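How to Pack and Label Boxes for a Storage Unit

Posted Wednesday, November 2, 2022

Renting a storage unit is easy. Finding the one thing you need in it a year later is harder. I moved most of a household into a unit in Bedville while our place was being rebuilt, and then moved it all out again, so I have packed the same things twice. The second time went a lot better. What follows is the way I do it now.

What you will need

Boxes in two sizes, small and medium. Skip the large ones unless you have a lot of pillows.
Packing tape and a tape gun.
A thick black marker.
A notebook, or a spreadsheet if you prefer one.
Clean packing paper. Newspaper works but the ink comes off on dishes.
Two or three old blankets.
A few wooden pallets or some scrap lumber to go on the floor.

Step 1: Decide what goes

Do this before you buy a single box. Walk through each room with the notebook and write down what is going into storage, what is staying with you and what is leaving for good. If you don't want to pay rent on it, don't pack it.

Some things should not go in at all. Most units ban paint, propane, gasoline and anything else that burns. Food brings mice, and that includes birdseed, dog biscuits and the bag of rice at the back of the cupboard. Candles melt in a unit that isn't climate controlled. Keep passports, deeds and tax papers with you.

Step 2: Clean and dry everything

Anything that goes into a closed box damp will smell by spring. Wash clothes and linens and let them dry a full day longer than you think they need. Defrost the refrigerator and leave the door open overnight, then wedge it open a little with a rolled towel once it is in the unit. Drain the washing machine hoses. Wipe down garden tools and give the metal parts a light coat of oil.

Step 3: Pack by weight

Books, tools, canned paint brushes and hardware go in the small boxes. Clothes, towels, toys and lampshades go in the medium ones. If you can't lift a box from the floor without a grunt, take something out.

Tape the bottom with two strips along the seam and one across it. Put crumpled paper in the bottom, heavy things next, light things on top, and fill the gaps so nothing shifts. A box that is half empty gets crushed by whatever you stack on it. Plates go on edge, like records. Glasses go upright, each one wrapped, with the stems padded twice.

Loose screws and bolts from furniture go in a small bag taped to the piece they came from. I put them all in one jar the first time and spent an evening sorting out which ones belonged to the bed.

Step 4: Number every box

This step is the one I skipped the first time around. Writing "kitchen" on a box tells you very little when there are a dozen boxes that say "kitchen."

Give each box a number and write it large on the top and on two sides. In the notebook, write the number and then a line or two on what is inside. Box 16 in my list reads "blue mixing bowls, hand mixer, pie tins, good scissors." You don't need to list every spoon. List the things you might come looking for.

Take a picture of each page of the notebook with your phone when you are done. If you use a spreadsheet, print a copy and tape it inside the unit by the door.

Step 5: Set up the floor

Concrete sweats. Lay pallets or lengths of lumber before anything goes in and keep the boxes up off the floor. Leave a hand's width between the boxes and the walls so air can move.

Plan one aisle down the middle. Ours was unit 358, a long narrow one, and without an aisle the back half might as well have been in another town.

Step 6: Load in order

Furniture you won't need goes in first, against the back wall. Stand sofas on end only if the maker says that is fine. Mattresses go on their long side in a proper cover. Take table legs off and wrap the tops in blankets.
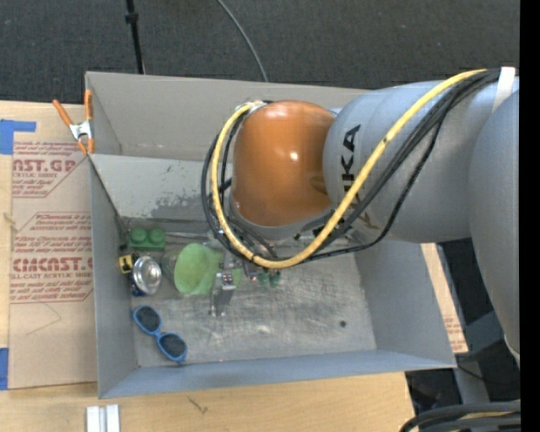

Boxes come next, heaviest at the bottom, no more than head high, with the numbers facing the aisle. Put the things you may want before you move back near the door. For us that was winter coats, the holiday boxes and the tool chest. Keep a stepladder just inside.

Cover the finished stacks with old sheets. Plastic sheeting traps moisture, so I don't use it on anything made of wood or cloth.

Step 7: Check on it

Go by once in the first month, then every 3 months or so. Look for water marks on the floor, droppings along the walls and boxes that have started to sag. Repack a sagging box right away. When you take something out, cross it off in the notebook before you lock up.

A few notes on locks and insurance

Buy a disc lock. They cost a little more than a padlock and are much harder to cut. Ask your home insurance company whether things in storage are covered and up to what amount – our policy covered far less off site than it did in the house. The storage office will offer you a policy of its own, and you should read what it says about water and mold before you sign.

If you are renting in winter, ask whether the access road gets plowed. Ours did, but not before noon.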